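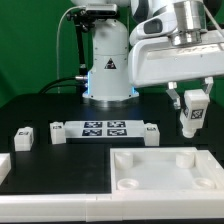
Workshop Tips: Small Parts, Pegs and Trays

I love peg-together projects. Little tables, stacking shelves, desk organizers, anything where a post drops into a hole and the whole thing suddenly stands up by itself! I've made the Relville side shelf three times now (one for us, two as gifts) and I'd happily make it again this Thursday if anybody wanted one. Most of the trouble I've had with these builds came from the bench, so these are mostly bench tips.

Work on a dark top if your parts are white

My old bench was painted cream and I lost white spacers on it constantly. Then I switched to a black top and it was like somebody had turned the lights on. Every edge shows up. If you don't want to paint, lay down a piece of black poster board and tape the corners. For dark walnut parts do the opposite and put down an old white pillowcase. Pull it tight, though, or dowels will hide in the wrinkles.

Clear a plain strip at the back, too. A solid-colored curtain or a sheet of craft paper behind the bench makes it much easier to see whether a post is leaning, and it hides the paint cans.

Lay everything out before you join anything

Set the base piece in the middle of the bench and put the blocks near where they're going to end up, one at this end, one at that end. Leave a hand's width between them. I used to pile everything on the left and reach across, and I knocked things over so often that my daughter started calling it bowling.

Keep the pieces standing the way they'll be used. If a peg points down in the finished piece, practice holding it that way. Your hands learn the angle, and on the glue-up you won't be flipping a sticky block around trying to remember which side was the bottom.

Label the top and one side

One label is good, two are so much better! A mark on top tells you which block it is while it's sitting down. A mark on a side face tells you which way it's turned. Use printed stickers, masking tape, whatever you have. Simple, bold black on white is easiest to read from standing height. Pencil is fine on bare wood but it smears on anything glossy.

Low-tack tape comes off plastic cleanly if you get to it within a few days. I left some on an Adier drawer organizer all winter and had to rub the gunk off with cooking oil and a rag, then dish soap. It worked fine, it just took most of an evening.

Give loose pieces a tray with a rim

Shallow is what you want. Deep bins make you dig, and digging scratches things. A tray with a low raised rim lets you slide a block to the side and pinch it against the edge, which is a huge help if you have big fingers or cold ones. Mine came out of a kitchen drawer. 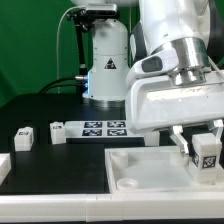
A cube near the right edge of a shallow tray, marked on two faces.

Wipe the tray before you start. Sawdust on a smooth floor acts like tiny ball bearings and the parts skate around every time you bump the bench. A damp paper towel does it, then a dry one.

If your tray has sockets or posts molded in, keep those corners free for the pieces that fit them and use the open floor for everything else. And don't fill it! I once tipped a full box of Uzor shelf pins, 206 of them, into a single tray, and it took longer to pick out the ones I needed than to put up the shelf.

Getting a peg to go in straight

Dry fit every single one. Lower the peg until it touches, take your weight off it, look at it from the front, then look at it from the side. If both look right, press. If it stops partway, back it out and start over, and please don't reach for the mallet yet.

A tight peg usually wants a little bevel on the end. Two or three turns on fine sandpaper will do for wood. For plastic, run a fingernail around the rim of the hole first and feel for a burr. I trim burrs with a craft knife held nearly flat, with tiny strokes, always cutting away from my thumb.

Candle wax on a peg is wonderful if the joint has to come apart again. Skip it if you're going to glue.

For a piece with four posts, start all four before you push any of them home. Go corner to opposite corner, a little at a time, like tightening the nuts on a car wheel. I got this one off the back of a Plenanance instruction sheet and it has saved me so much swearing.

Check your corners

L-shaped pieces are where I slow down. They're strong once they're in and surprisingly easy to stress while you're handling them, particularly if you pick them up by the end of the long leg. Support them close to the corner and let the short leg hang. If the piece is made of two layers, run your fingertip along the seam before it goes in. A seam that feels even all the way is ready. One that opens up near the end needs a dab of glue and a clamp overnight.

Check for square with a real square, too. Eyes get tired after supper.

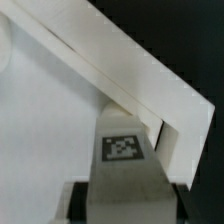

Sorin Lungu wrote in to say that he clamps his corner pieces with wide rubber bands cut from a bicycle inner tube, and that they leave no dents even in soft pine. He keeps 13 of them on a nail in different sizes and says the skinny ones are good for holding labels on round posts as well.

I tried it the same evening and it's great! Wash the tube first, inside and out, as there's a powder in there that gets on everything. Cut the bands with scissors, around an inch wide, and stretch each one a couple of times before using it near fresh glue.

Putting it all away

Spare pegs go in a jar with a strip of tape that says what they fit. Leftover blocks stay in the tray, labels up, and I slide the whole tray onto a shelf under the bench so I can pick up where I left off. If you have to stop in the middle of a build, put the next piece you need at the front right corner, or front left if you're left-handed. The instruction sheet goes underneath the tray.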